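Clearing a Shared Worktable Without Losing Anybody's Things

If you share a big table with other people, you know how it goes. Somebody sets down a cup on Sunday, and by the end of the week there's a whole little village along the back edge! I've been tidying the long table at Varghese for 4 years now, and I've settled into a way of doing it that I'm rather fond of.

Start in the middle. Leave the crowded back edge alone for now (I know, it's tempting) and deal with whatever is lying where people need to work, headphones and empty bottles first.
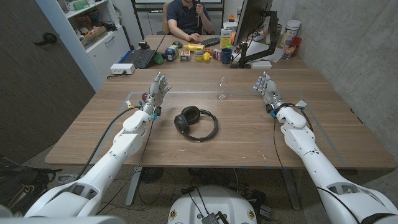 Where should headphones go when there's no hook for them?

Lay them flat in a shallow tray with the cable, if there is one, coiled loosely inside the headband. Keep the tray in one spot so people learn to look there.

Next come the shelves and the floor. A reacher-grabber is a lovely thing to have for this, especially if your knees are like mine. Squeeze gently, lift slowly, and save it for light things. Mugs I still carry by hand. 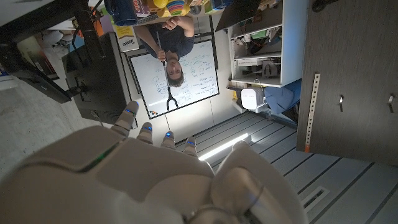 One reader in Zerkanville wrote that she does the shelf before the table every time, so there's somewhere for everything to land, and I have to admit I've tried it since and it does save a trip or two.

Now for the back edge, and do pour yourself a coffee first.

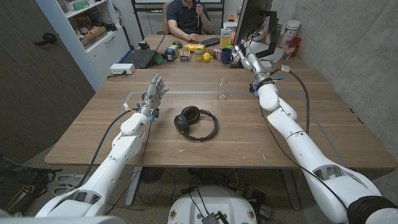
Sorting by where a thing lives works better for me than sorting by size or color. Food goes to the kitchen, cups go to the sink, and anything with a cord stays near the outlet. Nesting cups can stay stacked, bless them, and a carton that's already standing upright only needs to move along to the food pile. Leave the laptop and keyboard until last, wipe around them with a barely damp cloth, and put the mouse back on the side where its owner likes it.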